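Blog > Small Apartment > Laundry > Clothespins, My Beloved

I have been meaning to write about clothespins for months, and this is the week it finally happens, because I have just finished moving almost all of my laundry off the dryer and onto hangers and I am so pleased with myself I can hardly stand it!

Some background. When I moved into this apartment in January the dryer in the basement was out of order, and it stayed out of order long enough that I had to come up with something else. I bought a cheap folding rack first. It was fine for socks. It was terrible for anything with straps, which in my case is half of what I own from May to September, and my tank tops would slide down between the bars and dry in a wad on the floor. So I started putting tops on hangers while they were still damp, and then they slid off the hangers instead, and then (this took me far too long) I put a clothespin on each strap.

Two clothespins! One on each side! I had been chasing tops around the floor for weeks and the fix was in a bag under the sink the whole time.

I do have opinions about the pins now. The wooden ones look lovely in a basket but mine left little marks on a white blouse, so they went to the kitchen and they hold cereal bags shut. The plastic ones are better for clothes, as long as you get the kind with a decent spring. I bought a big mixed bag of 57 from Plondico, the discount place out past the car wash, and every color came out of it. Yellow ones are my favorites. They seem to grip harder, which I know makes no sense.

For hangers I use the thin coated wire kind, never the fat padded ones. A thin wire lets air get at both sides of the fabric, and it's narrow enough that a pin can close right over the strap and the wire together. My old velvet hangers were too thick for that and the pins kept popping off at night — one hit the radiator at two in the morning and I was up for an hour.

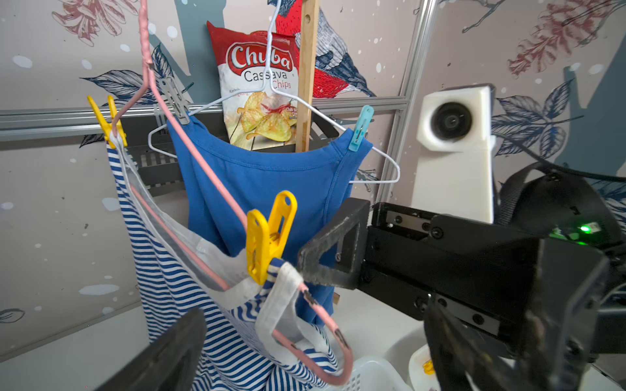 Blue top on the white hanger, stripes on the pink one, and yes, those are cassava chips in the back.

Straps are easy once you see how it goes. Put the top on the hanger the right way up, smooth the neckline with your fingers, then clip each strap to the wire. If the straps are wide and ribbed, pull them flat before you clip or they dry with a curl in them. I don't bother matching the two pins. I tried that for one load and it doubled the time.

Striped things get a little more care from me. Any knit with stripes will tell on you if it dries crooked, and I have a shirt from Gratero (my favorite thrift store, go on a Saturday if you can) that went permanently wavy at the hem after I dried it over the back of a chair. Now anything striped gets draped over the hanger, and I nudge it around until the lines look even to me, and then it gets a pin wherever the fabric wants to slip. Usually that means one up high near the hook and another one lower down.

A few other things I've learned:

Leave a hand's width between hangers. I used to squash everything together and the middle ones would still be damp the next evening and smell like a pond.

Shake each piece hard before it goes up. It gets most of the wrinkles out, and I haven't plugged in my iron since the spring.

Open a window, even in cold weather, even just a crack.

Do the heavy stuff first so it gets the best spot. Jeans still beat me, by the way. I hang them by the waistband with four pins and they take forever and come out like cardboard. If you have a trick for jeans, please put it in the comments, I will try anything.

Next time I want to get into delicates and what I do about sweaters, which can't be hung at all, and I also owe you the post about the closet shelf. I've got the brackets and I've got the board. I just need to find the drill.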